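October, Friday, 14:10

Drying oven, bench 2

Ran the second set of wool felt samples from Sarnau at 60 degrees. Ten pieces, all cut from the same roll, soaked overnight and spun for 300 seconds before loading. Total mass going in 1,613 g. Fan on low, vent half open.

Brendan thinks the top shelf runs warm. Moved the probe up to check – reads the same as the middle shelf once the door has been shut a while, so I am leaving the rack as it is. Kieran's earlier set lost its edge shape on the wire, so this time everything is laid flat on mesh.

Weighing every 10 minutes until two readings agree. Pei-shan to take over at four. Write the masses in the bound book, not on the lid of the tray.

Still open: whether spin time or felt thickness matters more. Need a thicker roll before going further. Sohail has asked Komo for a price.

Cotton towelling is held over until the felt is done.

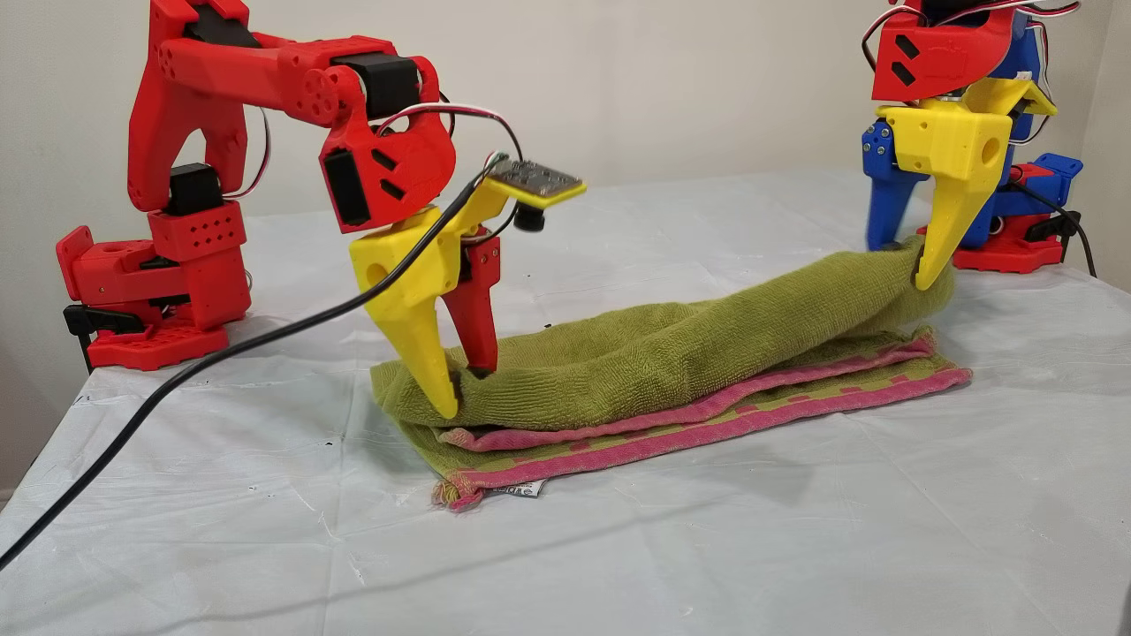
To do

Recalibrate the small balance. New door seal for the oven. Return Evanthia's mesh.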